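Floors that move

Solid wood planks take up water from the air and swell across the grain, hardly at all along it. Steinar Eskildsen, who lays floors for Kjærgaard, leaves new boards in the room for 8 days before fixing the first row. He then keeps a gap at every wall and hides it under the skirting.

Heavy furniture complicates matters. A loaded table leg can pin a board — the movement then shows up as an open joint elsewhere.

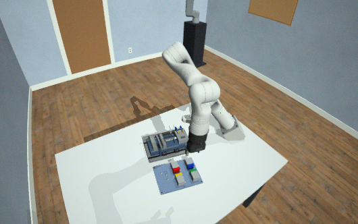 Brown planks under a white table, rendered view.

Eskildsen checks the joints again in May, after the heating goes off.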